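작업실 로봇팔, 사기 전에 적어 두면 좋은 것들

집 작업실이나 작은 공방에 탁상용 로봇팔을 들이고 싶다는 메일을 요즘 정말 많이 받아요! 저도 작년에 같은 고민을 하면서 엑셀 파일만 몇 번을 갈아엎었거든요. 그때 정리해 둔 메모를 풀어 봅니다.

예산은 본체 값부터 보지 마세요. 제가 처음 잡은 상한은 2000달러였고, 그 안에서 Wavier 중고 팔과 Stoica 소형 팔을 놓고 한참 저울질했어요. 그런데 본체만 보고 있으면 그리퍼, 손목 카메라, 고정 클램프, 비상정지 버튼이 하나씩 뒤늦게 튀어나옵니다. 제 경우 이런 주변 장비에만 533달러가 들었어요. 케이블과 어댑터는 따로 33달러. 작은 돈 같아도 미리 칸을 만들어 두면 마음이 훨씬 편해요.

그리고 살 물건보다 시킬 일을 먼저 적어 보세요. "액체 옮겨 담기"처럼 한 줄로 쓰지 말고 용기 이름과 용량까지요.

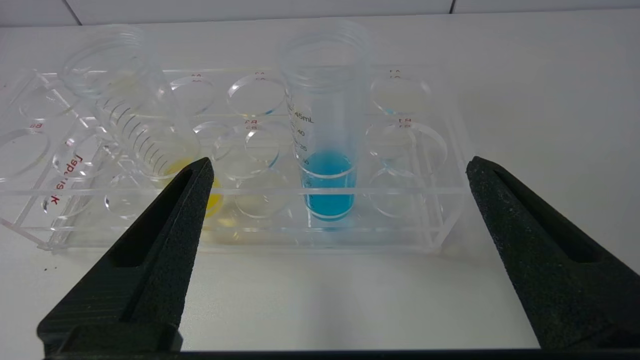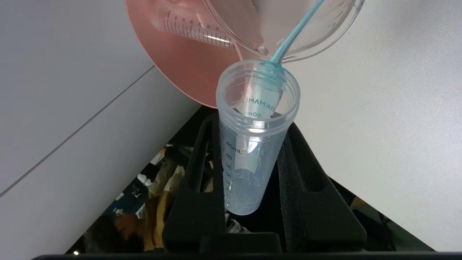
50 mL 원뿔형 튜브로 하는 액체 작업

그리퍼 손가락은 본체 다음으로 신경 써서 고를 부품이에요. 기본으로 딸려 오는 손가락이 내 용기에 맞는지, 나중에 따로 살 수 있는지, 3D 프린터로 뽑아 써도 되는지 판매처에 꼭 물어보세요. 첫 번째 사진의 검은 손가락처럼 끝으로 갈수록 좁아지는 모양이라면 끝부분 폭과 용기 사이 간격을 자로 재서 같이 적어 두면 좋고요. 거치대도 예산표에 한 줄 넣어 주세요. 투명 아크릴 랙에서는 노란 액체가 든 튜브가 비스듬히 기울어 있는데, 두 번째 사진의 튜브는 검은 폼 홀더에 똑바로 서 있죠. 구멍 지름과 튜브 지름을 맞춰 보는 데는 5분이면 충분해요.

카메라는 제가 제일 신나서 고른 부분입니다 :) 다만 투명한 용기를 다룰 거라면 해상도 숫자에 너무 끌려가지 마세요. 판매처에 내 용기를 보내고 시험 영상을 받아 보는 게 최고예요. Flaster 쪽에 부탁했더니 화요일에 보낸 튜브를 그 주에 바로 찍어 줬어요. 조명도 같이 물어보세요. 확산판 하나로 해결되는 경우가 꽤 있답니다.

자리 계획은 종이테이프로! 팔이 닿는 범위를 작업대 위에 붙여 보고 이틀쯤 그대로 생활해 보세요. 저는 이걸 하다가 서랍이 안 열린다는 걸 알았어요. 전원 위치, 쏟았을 때 물이 흘러갈 방향, 팔을 멈추고 손을 넣을 자리도 테이프 위에 펜으로 표시해 두면 됩니다.

소모품도 빠뜨리기 쉬워요. 호스, 손가락 패드, 튜브, 흡수 패드는 석 달 치를 미리 계산해 보세요. Đạt Hầu 님이 알려 주신 방법인데, 연습할 때는 물에 식용색소를 타서 쓰면 눈금 읽기도 쉽고 비용도 거의 안 들어요. 해 보니 정말 편하더라고요!

견적은 최소 2곳에서 받으시고, 받을 때 이 정도는 확인해 보세요.
보증 기간에 그리퍼도 포함되는지
소프트웨어 구독료가 있는지
고장 나면 부품만 따로 보내 주는지
설치 후 질문에 누가 답해 주는지

Jolari 예산표 양식에 위 항목을 칸으로 추가해 쓰고 있는데, 1월에 한 번 더 손볼 예정이에요. 넣었으면 하는 칸이 있으면 댓글로 남겨 주세요.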